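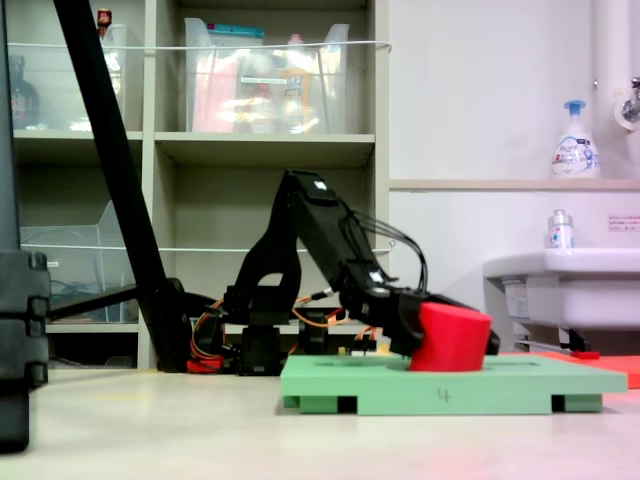 学生プロジェクト報告 ロボット実習

手で教える方法と遠隔操作で教える方法の比較
カップを台に置く作業を題材として

1. 目的

前期の実習では、アームの関節角度を一点ずつ数値で入力して動作を作った。動作は再現できたが、カップの置き場所が少しずれただけで最初から入力し直すことになり、作業時間のほとんどが調整に消えた。後期は人が動作を見せて記録する方式に切り替え、直接アームを手で動かす方法(以下、手動教示)と、別の小型アームを操作して追従させる方法(以下、遠隔教示)を比べた。比較したのは、記録の長さ、やり直しの多さ、記録した動作を学習に使ったときの扱いやすさである。

2. 使用した機材

アームは実習室にあるPranovを使用した。関節はすべてサーボで駆動し、先端に二本指のグリッパが付く。遠隔教示の操作側にはDallenを使った。Dallenは関節の構成がPranovと同じで、サーボの減速比を軽くしてあるため、片手で動かせる。記録と再生にはMenonという研究室内のソフトウェアを使い、関節角度とグリッパの開度を1秒間に10回保存した。1回分を以下ではフレームと呼ぶ。

つかむ対象は赤いカップ、置き先は薄い緑色の台である。台の上面には浅いくぼみがあり、前面に手書きで「4」と番号を入れてある。置き先の台は番号で管理し、記録ファイルの名前にも台の番号を入れた。今回の記録はすべて4番の台で行った。

3. 作業の内容

一回の作業は次の順序とした。

(1)アームを待機姿勢にする。
(2)カップをアームの左側に立てる。
(3)カップをつかみ、持ち上げる。
(4)台の上まで運び、くぼみに合わせて下ろす。
(5)グリッパを開き、待機姿勢に戻す。

記録は(3)の動き始めから(5)の終わりまでとした。上限は600フレーム、つまり60秒で、これを超えたものは保存せずにやり直した。途中でカップを倒した場合もやり直しとした。つかみ直しは、倒していなければそのまま続けてよいことにした。つかみ直しの動きも学習の材料になるという指導教員のKrum Mujić先生の助言による。

4. 手動教示

手動教示では、サーボの保持力を切ったうえで前腕の部分を持ち、アームを直接動かす。最初は手首を持っていたが、手首だけを引くと肩の関節がついてこず、肘が不自然に上がった姿勢で記録されてしまう。前腕と上腕に片手ずつ添えるやり方に変えてからは、この問題は減った。

両手がふさがるため、グリッパの開閉は足元のスイッチで行った。踏む時期が遅れると、指がカップに触れたまま腕だけが先に進み、カップを押し倒す。練習の間はこの失敗がいちばん多かった。対策として、カップの両側に指が入ったところで腕をいったん止め、それから踏むように決めた。
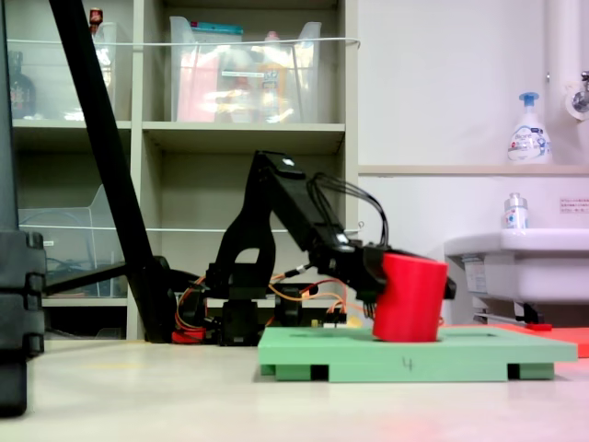

下ろすときにも同じように一度止めた。くぼみの縁にカップの底が乗り上げていると、指を開いたときにカップが傾く。手動教示では腕を通して縁に当たる感触がわかるので、少し前後に動かして合わせることができた。この点は手動教示の長所と言える。

一方で、保持力を切ったアームは手を離すと自重で下がる。記録の終わりに待機姿勢へ戻すところまで支え続ける必要があり、続けて行うと腕が疲れて動きが雑になった。また、カメラを使った学習に進む場合、手動教示では操作者の手がどうしても写り込む。今回は関節角度だけを使ったので影響はないが、次の段階では避けられない問題である。

5. 遠隔教示

遠隔教示では、操作者はDallenを机の端に置き、Pranovを見ながら動かした。Dallenのグリッパ部分は引き金の形になっていて、指を引くとPranov側の指が閉じる。足のスイッチがいらないので、つかむ動作と腕の動作を一人で自然に合わせられた。

難しかったのは奥行きの判断である。正面から見ていると、カップが台の真上に来ているのか、手前にずれているのかがわかりにくい。横に回り込んで見ればわかるが、そうするとDallenとPranovの向きが合わなくなり、左右を間違えやすい。最終的には、操作者がPranovの斜め後ろに座り、二台の向きをそろえる配置にした。座る位置を決めてからは左右の間違いがなくなった。

もう一つの問題は、開始時の姿勢の差である。Dallenの姿勢がPranovの待機姿勢と違うまま追従を始めると、Pranovがその差を埋めようとして急に動く。一度これで配線の束が引っ張られ、手首側のコネクタが抜けた。その後、Menonの設定を変更し、二台の関節角度の差が小さくなるまで追従を始めないようにした。配線も前腕の上で余裕を持たせて輪にし、手首を曲げても張らないようにした。

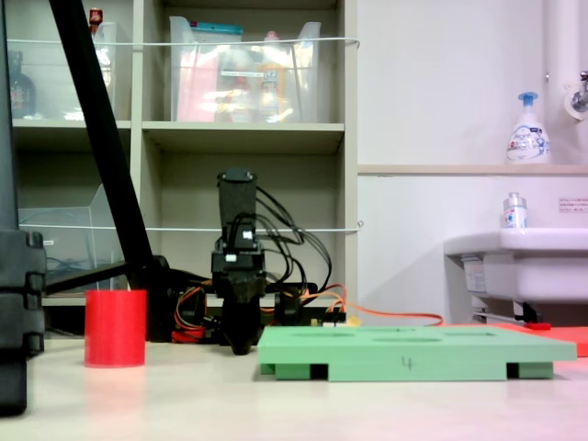
図3 アームと赤いカップ、置き先の台(4番)の配置

6. 結果

手動教示と遠隔教示で、それぞれ20回分の記録を保存した。保存したフレームの合計は、手動教示が1,970、遠隔教示が3,096である。一回あたりに直すと手動教示は9.85秒、遠隔教示は15.48秒になる。上限に達してやり直した記録はどちらにもなかった。

遠隔教示が長くなった原因は、台の上での位置合わせにある。記録を区間に分けて見ると、つかむまでの長さには大きな差がなく、運んでから下ろすまでの間で差がついていた。縁に当たっても操作者の手には何も伝わらないため、下ろす、見る、少し戻すという動きを繰り返している。

やり直しの多さでは、練習を終えたあとに限れば遠隔教示のほうが少なかった。手動教示は続けて記録すると後半に失敗が集まった。休憩を挟む間隔を決めていなかったのは計画の不備で、この点で二つの条件は完全にはそろっていない。

記録をそのまま再生する確認も行った。遠隔教示の記録は、Dallenの角度をPranovへの指令値として保存しているので、再生したときの動きが記録時に近い。手動教示の記録は、手で支えていた角度を保存したものである。再生するとカップの重さとアームの自重の分だけ先端が下がり、台の手前の縁に指が当たることがあった。指令値に補正を足せば避けられるが、姿勢によって必要な量が違い、一つの値では足りなかった。

7. 考察

動作を一つだけ早く作りたい場合は手動教示が向いている。準備が少なく、触った感触で位置を合わせられる。多くの記録を集めて学習に使う場合は遠隔教示のほうがよい。一回の時間は長いが、操作者の疲れが少なく、指令値がそのまま残る。

ただし、今回の操作者は班の中の二人だけで、二人とも前期から同じアームを触っている。初めての人が行えば、特に遠隔教示の座る位置や左右の感覚で違う結果になる可能性がある。

学習については、遠隔教示の記録を使って小さなモデルを動かすところまで進んだが、カップの位置を変えた評価はまだ終えていない。つかみ直しを含む記録を残すかどうかで班の意見が分かれており、両方の条件で学習させて比べる予定である。

8. 今後の作業

・カップを立てる位置を変えて記録を追加する。
・手動教示の重さの補正を、姿勢ごとに測って表にする。
・遠隔教示で、横からの映像を操作者の前に表示する。
・記録ファイルをPrutska(班の共有フォルダ)の形式にそろえ、12月の中間発表までに次の班へ渡せるようにする。

足のスイッチの配線図とMenonの設定ファイルは、Prutskaの「教示」フォルダに入れてある。設定ファイルは古い版も残っているため、使うときは追従開始の条件が入っている版か確認すること。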